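We use cookies to remember your preferences and count visits. By continuing to read you agree to this. Accept / Manage settings

Switching to a morning person's life, month two

So I promised an update on the early mornings thing and then went quiet for most of June, sorry! Short version: I'm still doing it. I get up before six, I write until the bakery on Pinari Street has its shutters up, and then I go to my regular job like a normal human being, only a bit more smug.

If you missed the first post, this all started with Nazmiye Oral, who I shared an office with years ago and who used to arrive at work having already done a whole day of things. Swimming, letters, soup. I thought she was showing off. Then I found myself with a half-written family history, 188 pages of my grandmother's letters to get through and no evenings left (my evenings belong to two kids and a dog with opinions), and I called her up and asked how she did it. She laughed for quite a long time and said, "You go to bed, that's how."

Which I hated, but fine. I go to bed now.
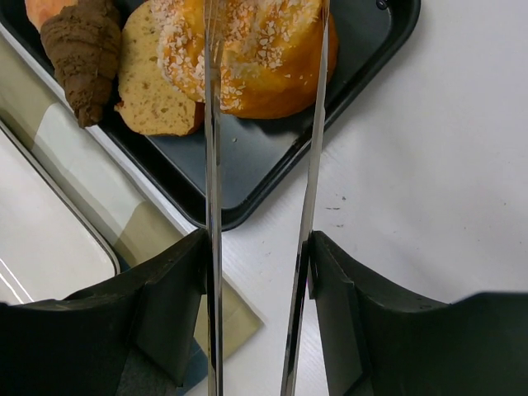
What time do you need to go to bed to get up before six?

For me it's ten, with the light off and the phone charging in the hallway. I tried half past ten for a while and was a wreck by the end of each week.

The phone in the hallway was the hard part. I bought a Stotimero alarm clock secondhand, a squat little thing that ticks, and the first few nights I lay there listening to it and composing angry messages I couldn't send. Now I'd miss it. My husband would not miss it, and has said so.

As for the writing, I set myself 600 words a morning and I make it maybe half the time. Some mornings I read letters instead and copy out the good bits. My grandmother wrote to her cousin Dilek Dursun for years and the two of them could be vicious about everybody's weddings, it's wonderful. There's one bride whose name I've had to change because her grandchildren live two streets from me. I've also got a whole run of letters where they argue over who borrowed a winter coat, and I still don't know how it ended!! If I find the last one you'll hear about it here.

I work at the kitchen table because the spare room is freezing before the heating comes on. Twenty minutes of reading over yesterday's page, then I start, and if I'm stuck I skip to a different year and come back. I got that from Noémi Veres, who taught the evening class I took at Rastside, and it's saved me more than once. 1950s not working? Go and be in the 1930s for a bit.
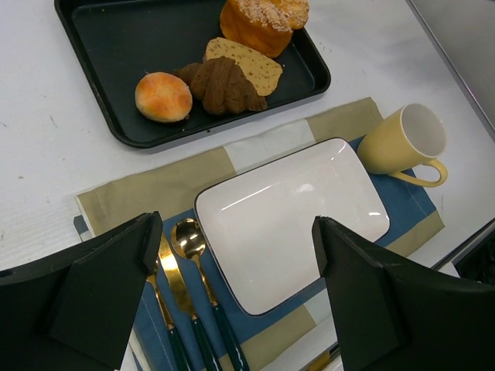

Pastries, a pale yellow mug and the gold cutlery.

Weekends I let myself off. I thought I'd lose the habit if I slept in, and Sibel Saraç wrote in the comments last time that she lost hers exactly that way, so I was nervous. So far I wake up early regardless and lie there feeling rich.

Next job is the box of photographs, none of them labeled, and a trip to see my aunt, who claims she can put a name to every face. I'm bringing pencils and a lot of envelopes.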